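Kapitel 10
Griff in die Kiste: ein Komplettpaket im Praxistest

Wer zum ersten Mal vor einer Pickzelle steht, schaut auf den Arm. Dabei steckt die eigentliche Arbeit in der Kiste! Das Paket Venville von Grovska liefert Greifer, Kamera und Software zusammen, und wir nehmen es in diesem Kapitel Schritt für Schritt auseinander. Getestet wurde es mit 268 Alltagsdingen und rund 2000 Griffen, viele davon herrlich knifflig.
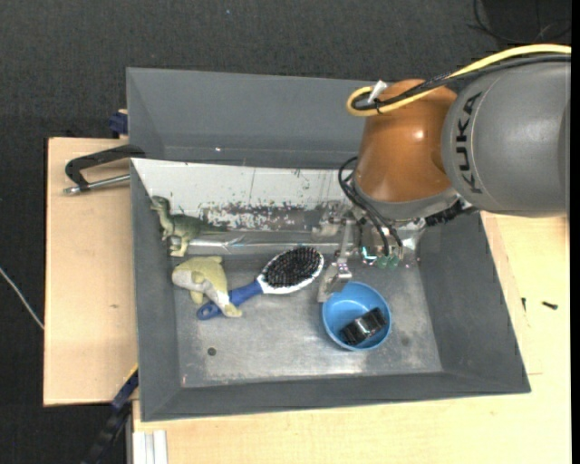

Naciri-Lehrwerke · Fachredaktion Automatisierung, Leitung: Youssra Ghoneim

Eine Haarbürste, deren Griff halb unter einem Stofftier liegt, ein grüner Spielzeugdinosaurier, dazu eine hellblaue Schüssel mit einem glänzend schwarzen Gegenstand darin: Welches Teil würden Sie zuerst greifen, und von welcher Seite? Notieren Sie Ihre Reihenfolge, wir kommen in Abschnitt 10.3 darauf zurück.

Vorausgesetzt werden die Koordinatensysteme aus Kapitel 9. Für die Übungen am Simulator Ploltilgate sollten Sie 25 Minuten einplanen.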